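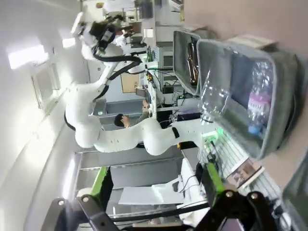

I have been running the Zidberg sorting kit for 3 weeks now, on loan from Prineo, and the part I had the lowest expectations for is the part I would pay for. The kit is a pair of fingers, a bracket set, a wrist camera and a license for the picking software, Leiva. It doesn't include an arm. Test items were whatever came out of the recycling: a brown glass bottle in the smaller gray fabric bin, and in the larger one a crumpled clear plastic bottle and a second plastic bottle with a blue cap. Clear plastic is the usual failure case for depth cameras, so I weighted the runs toward it.

Mounting took an evening. The manual gives one torque value for all the finger bolts and then a different one in the appendix. Valdir Sales at Prineo confirmed by email that the appendix is correct. The cable is too short if your controller sits under the table. I bought an extension.

Over 1570 pick attempts, Leiva dropped or missed 40. Most of those were clear bottles lying flat against the side of a bin, where the fabric gives way and the fingertip slides under the item. Stiffening the bin wall with cardboard helped. Glass was fine once I lowered the closing speed.

Calibration is the weak spot. It has to be redone after every restart, and the routine stops without an error message if the room lights change partway through. Joaquín Godoy saw the same thing with his Zutedwood arm and works around it by closing the blinds first.

The kit costs 575 dollars, with the license good for a year. Renewal pricing isn't on the site, and I have asked twice. I would buy the hardware at that price. On the software I'm waiting for the next release, due in February, which is supposed to save calibration to disk.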